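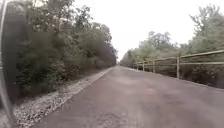

Path robot stops at patches in the asphalt during open day demo, how do I set this up properly?

Posted in Outdoor mobile robots. Viewed 934 times.

We have a wheeled inspection robot running the Allum navigation package, and in July we show it to visitors at an open day. The demo route is a straight paved path with a gravel verge on the left and a post-and-rail fence on the right. Visitors follow on foot and a tablet shows the forward camera.

In rehearsal the robot slowed to a crawl at a pale worn area of the asphalt, and again at a dark stain further along on the right. Both are flat. The log gives code 2973 each time, "surface class uncertain". After that it resumes on its own, but the wait is long enough that people will think it has failed. I would also like it to hold a steady distance from the gravel. Software is stock apart from the speed limit. Can I turn the surface check off for the day?

2 answers

Answer 1 (accepted)

Do not turn it off. On Allum the surface check and the drop check share one process, and disabling the first also disables the second. With the public walking behind the machine you want the drop check.

Code 2973 comes from the color classifier. It was trained on fairly uniform pavement, and a worn gray area next to reddish-brown asphalt scores low. Two changes:

1. Drive the route by hand once in each direction with "learn surface" enabled. Do this at the time of day you plan to run the demo. If the light changes a lot, do it again.
2. Set the uncertain-surface response from "creep" to "confirm with depth". It then slows only if the depth data also disagrees with the flat ground model.

For the verge, follow the left edge and set the offset to 50 cm. The line between asphalt and gravel is a good reference where it is clean. Where stones have been kicked onto the pavement the edge estimate moves, so sweep them back before you start. I would not use the fence. Open rails give sparse returns, and with undergrowth below them the fitted line wanders.

Keep visitors behind the machine. Anyone walking level with it on the left hides the gravel edge, and it will fall back to odometry.

Lamduan Chareonsuk

Comment: Relearned both directions and changed the response setting. No 2973 in 8 runs. The offset holds except at the turnaround, which I will drive by hand.

Answer 2

We had something similar on a Govero base at the Utden demo. Washed the path and it went away. Might have been the firmware update though, we did both the same morning. Check your tire pressure too.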